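FOR IMMEDIATE RELEASE

Tulari Reports New Method for Teaching Two-Armed Robots to Pick Up Cloth From Soft Furniture

Hurau completed 439 of 470 pickups in sofa trials; training data to be shared with research groups in January

Tulari, a research company working on household robots, today published the results of a study on how robots pick up cloth items that have been left on upholstered furniture. The method, called Hurau, was trained on 80 hours of recorded pickups and then tested in 470 trials on sofas and armchairs. The robot lifted the item clear of the seat and placed it where it was told in 439 of those trials.

Picking up a shirt or a scarf from a hard table is a task many laboratories have worked on. A sofa is harder for a robot. The seat gives when it is pressed, the surface has a texture of its own, and the robot can easily close its fingers on a fold of upholstery together with the item it wants. If the cloth and the seat are close in color, the line between them can be difficult to find in a camera image at all.

"We started with tables like everyone else, and the numbers looked good," said Fadwa Radwan, who leads the manipulation group at Tulari. "Then we moved the same robot to a couch and it spent the morning pulling on the cushions. We needed a method that treats the seat as part of the problem."

How the method works

Hurau runs on a robot with two arms, each ending in a gripper with two parallel fingers. A camera at the head looks down over the work area, and a small camera at each wrist looks along the fingers. The earlier Tulari system used the head camera to pick a grasp point and used the wrist cameras only to check that the gripper had closed.

The new method changes that order. The head camera is used to decide which arm should go and to choose an approach direction. From that point on, the wrist camera takes over. As the gripper comes down, the system keeps estimating two things: where the item ends and the seat begins, and how far the seat surface has moved since the last estimate. If the seat is moving and the item is not, the system takes it that the fingers are pressing too deep. It backs off a short distance and tries again from a slightly different angle.

Cloth items are taken by a pinch near a raised fold where one can be found. Where the item is lying flat, one arm first pushes it gently from the side to raise a fold, and then the same arm or the other one takes hold. The choice between arms is made again after every push.

The head camera has one more job. It watches for the two arms and their cables, so that neither arm is sent across the other over a seat. On a sofa the arms have to reach down from above the front edge, and in the head camera's view they take up a large share of both sides of the image. Earlier versions sometimes lost track of the seat between them when both arms were low.

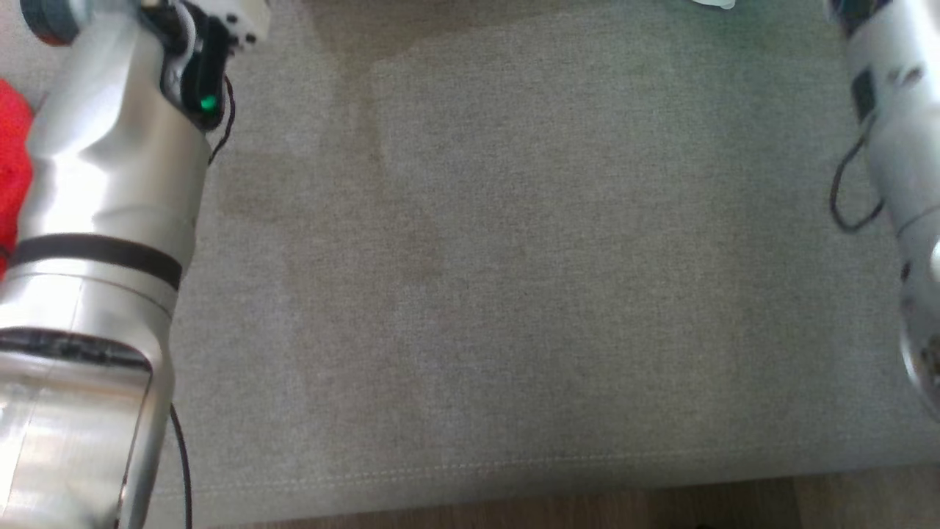 What was measured

A trial began with one cloth item placed on the furniture by a member of the team, who did not choose the position. Positions and folds were drawn from a list prepared ahead of time. The item was counted as picked up only if it was lifted fully clear of the seat, carried without being dropped, and put down in the place given. A pickup in which the gripper also pulled on the upholstery was counted as a failure, even if the item came away in the end.

The trials used 3 rooms, and none of the furniture in them appears in the 80 hours of training recordings. The rooms were left furnished during the trials, with curtains, wall outlets, rugs and cables where they normally are, and no backdrop was put up. Lighting was also left as it was, so strong sunlight and evening lamps are both part of the results.

Of the 31 trials that failed, the largest group involved thin items lying flat in the gap between a seat cushion and a back cushion. In those cases the robot often could not raise a fold at all. A second group involved items of nearly the same gray as the seat. Dropped items made up a smaller group, most of them heavy knits held by too small a pinch.

"The gap between the cushions is still a bad place for us," said Sointu Hämäläinen, who designed the trials. "A person puts a whole hand in there and feels around. Our gripper has two flat fingers and a camera that mostly sees cushion. I would not want anyone to read the result and think that part is done."

Training recordings

The 80 hours of training material were recorded by operators guiding both arms by hand controls while the head and wrist cameras ran together. Operators were asked to keep failed pickups in the recordings and to correct them on the spot — the team found that the corrections were the most useful part of the material for teaching the robot when to back off.

Items used in the recordings included plain and patterned cloth, single-color items with contrasting trim, and items with stripes or zigzag bands. Patterned strips turned out to help the wrist camera follow how a cloth gathers when the fingers close, and the team reports fewer lost grasps on patterned items than on plain ones. Shabani Lukumay, who was responsible for the recordings, said the team will add more plain items in the next round to make up for this.

"It is easy to fill a data set with bright things that the camera likes," Lukumay said. "People's laundry is mostly dark socks and gray T-shirts. We have bright items in there and they should stay, but they should not carry the result."

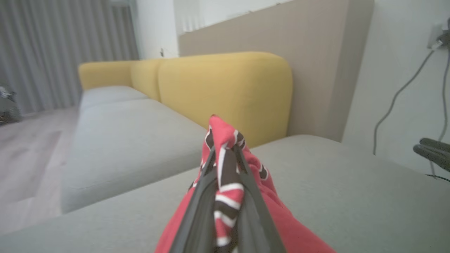
Wrist camera view: a red cloth item with a black-and-white patterned strip, held between the gripper fingers at a light gray seat cushion. Photo: Tulari

Comparison with earlier work

Tulari also ran the full set of trials with its earlier system, Stoda, on the same robot and the same furniture. Stoda did well on thick items lying in the middle of a seat and poorly near seams and edges, where it often took the edge of a cushion for the edge of the cloth. Hurau was better in both positions, and the difference was greatest near seams. It is also slower. The repeated estimates during the approach add time to every pickup, and a flat item that needs several pushes can take much longer than it did under Stoda.

Reda Mansour, who wrote most of the control software, said speed will be the main subject of the coming work. "Right now the arm waits for the camera more than it should. Some of that is computing and some of it is us being careful. We can be less careful on a seat the robot has already touched once."

Availability

The written report is available on request from the press contact below. A first part of the training recordings, with head and wrist camera views matched in time, will be made available to university groups in January under the name Dai. Groups that would like early access may write to Tulari with a short description of their planned work. The control software is not part of this release.

About Tulari

Tulari develops and tests methods for robots that handle soft objects in homes. Its work covers laundry, bedding and upholstered furniture. The company carries out its trials in furnished rooms and publishes its failure counts together with its results.

Press contact

Loubna Benkirane
Communications, Tulari

Interview requests for Fadwa Radwan and Sointu Hämäläinen should be sent through the press office.

###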